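Folldale Wrist-View Gripper Comparison, simulated set

README, last touched in March. Maintainer: Tharun Amin.

Read this first

The set was put together to answer one question. Does the choice of parallel gripper matter much to a policy that only sees through the wrist camera? Two vendors had told us it does, and each said theirs was the better one. I didn't believe either of them, and after running the comparison I believe them a little less. Please don't cite this set as proof that one gripper beats the other. It can't carry that.

What's in it

400 episodes, all rendered, none recorded on hardware. They are split evenly between two gripper models:

wonel: the Wonel parallel gripper, from the mesh Wonel hands out on request
lorlow: the Lorlow parallel gripper, remeshed by us after the supplied file turned out to have flipped normals on one finger

Each episode folder holds the wrist camera frames, the joint log, the commanded finger opening, the reported finger opening, and a short text file with the room settings. Commanded and reported opening are separate on purpose. They disagree more than they should, and I'd sooner leave that in the open than average it away.

The arm and the controller are the same throughout. The controller is Namboodiri, stock settings, no tuning for either gripper. Someone from Lorlow asked us to tune for theirs. We said we'd do it if we could do the same for Wonel, and the conversation stopped there.

Rooms

There are 12 room layouts. Wall and floor textures are drawn at random for each episode, and so is the light. I have doubts about how much this buys anyone. The textures are grainy plaster-like things in muddy colors, and after an afternoon of looking at them they blur together. If your policy holds up across all 12, you have learned that it holds up across 12 rooms made by the same person with the same texture pack.

Tasks

reach: move to a target pose, fingers open
pick: close on a block and lift
place: put the block down inside a marked square
idle: arm moves through an empty room, nothing to grasp

The idle episodes were added late. Earlier versions had a block in every episode, and a detector trained on them reported a block in every frame, including frames of bare wall. That should have been caught sooner, and it was my job to catch it.

What the wrist camera gets

The camera sits above and behind the fingers, so the gripper body takes up a good part of every view. Vendors like to talk about stroke and grip force. For a wrist-view policy I'd look at how much of the picture the palm eats first, and then at how bright the fingers get under a side light. A pale inner face can end up as the brightest thing in view while the opposite finger stays dark, and a network will happily latch on to that.

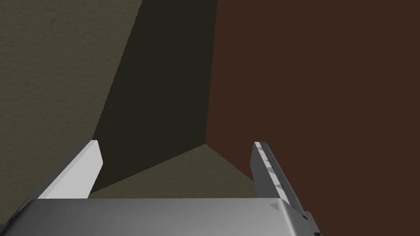
Fig. 1. Simulated wrist view into a room corner, fingers open, nothing held. Light from the upper left.

There are no finger shadows on the floor patch in Fig. 1. Don't build anything on shadow cues with this set without checking your own episodes first. I have not gone through every light setting to see where shadows appear and where they don't.

Known problems

49 episodes have a gap in the reported opening at the start of the log. They are listed in gaps.txt. We left them in; drop them if your loader can't cope.

Finger contact is too kind. Blocks that would slip on a real gripper stay put here, for both models. Pick success from this set should not be quoted as a hardware number by anybody, and that includes the people who sell the grippers.

The Lorlow mesh is our repair, so small differences in its outline are ours and not the vendor's.

Room settings files from the first batch use a different name for the light angle (sun_dir instead of light_dir). Same units.

Results so far

With the same policy and the same training budget, the gap between the two grippers was smaller than the gap between two training seeds on the same gripper. I would not buy either one on the strength of that. A swap of camera mount changed the scores more than a swap of gripper did, and neither vendor's brochure mentions the mount at all.

Use and questions

Free for research and teaching. If you publish with it, say that it is simulated, in the main text and not in a footnote. Bug reports go to Tharun Amin at Folldale. Include the episode number, the gripper name and the version of your loader. Reports without an episode number will sit at the bottom of the pile.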